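Project Report: Grip Faults in a Two-Arm Bun Transfer Task
Shengli Xue and Rafail Sfakianakis
Supervised project, Peltonen Lab

1. What we set out to do

The task was to move steamed buns from an electric steamer to a plate with a two-arm robot. Soft food is a known problem for two-finger grippers, and we wanted a policy that could do the transfer without tearing the buns or leaving them in the pot. We trained on 500 teleoperated demonstrations and planned 100 test runs.

We stopped after 5 test runs because of the fault described in this report. Most of what follows is about finding that fault and what we changed.

2. Setup

Both arms work over one white table. The steamer stands toward the back and the plate is to the right of it. Each arm has a black gripper and its own wrist camera, and there is one more camera at the head. Commands go through the Duvov controller, and the logs are written by Kimirby, the recording tool the lab already used. Rafail wrote the grip force limit. Shengli did the training and the log analysis.

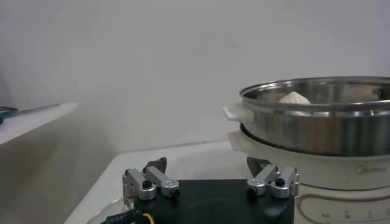
Figure 1. Wrist camera view with the fingertips open. Steamer at right, one bun showing above the rim of the basket.

The wrist view is useful for the last few centimeters of an approach, but the steel rim hides most of a bun when the gripper is low. We knew this from the demonstrations and did not think it would matter much, as the head camera looks down into the pot.

3. The fault

On the fourth test run the left gripper closed on the rim of the steamer and kept closing. The force limit should have opened it. It did not, and the arm began to lift with the rim still between the fingertips. The pot tilted and Rafail pressed the emergency stop. The steamer had been switched off and unplugged before testing, which is a lab rule, so there was no hot water in it and no one was hurt.

We reset and ran the task once more at half speed to see if it would repeat. It did. The gripper came down too far to the left, touched the rim and closed, and the stop was pressed again, this time before any lift.

4. Finding the cause

Our first guess was the policy. We replayed the head camera images from both runs and the target position looked reasonable in each one, so we moved on to the hardware.
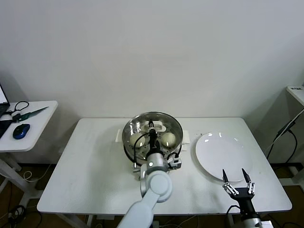

Figure 2. Head camera view with the left gripper over the center of the pot, between the two buns. The plate is still empty.

The left gripper has a cable that loops over the left side of the pot rim when the arm is in this position. We suspected it could catch and pull the wrist off target. We moved the arm by hand through the same path with the power off, and the cable did touch the rim, but it slid off every time. We could not show that it caused the offset – we also could not rule it out.

The force limit was easier. Kimirby logs showed that the gripper controller was sending force values in one unit and our limit was written in another. The limit was set to 2,000, a value the gripper can never report. In other words, there had been no working limit during any of the demonstrations either. The teleoperator had been opening the gripper by eye.

5. Changes

The limit is now in the same unit as the controller, and it is checked at startup by closing the gripper on a foam block. If it does not open by itself, the program exits.

The left cable has been tied further up the arm with a Sellton strap so the loop is shorter.

The policy may no longer close the gripper below the height of the rim unless the fingertips are inside a circle drawn around the pot center.

6. Status

With these changes the foam block check passes on both grippers. We have not repeated the full test, so we have no success rate to report. The sideways offset is still open. Shengli thinks it comes from a loose wrist camera mount, and Rafail thinks the calibration was done before the table was last moved. The next group should redo the calibration first and keep one person at the stop button for every run, including slow ones.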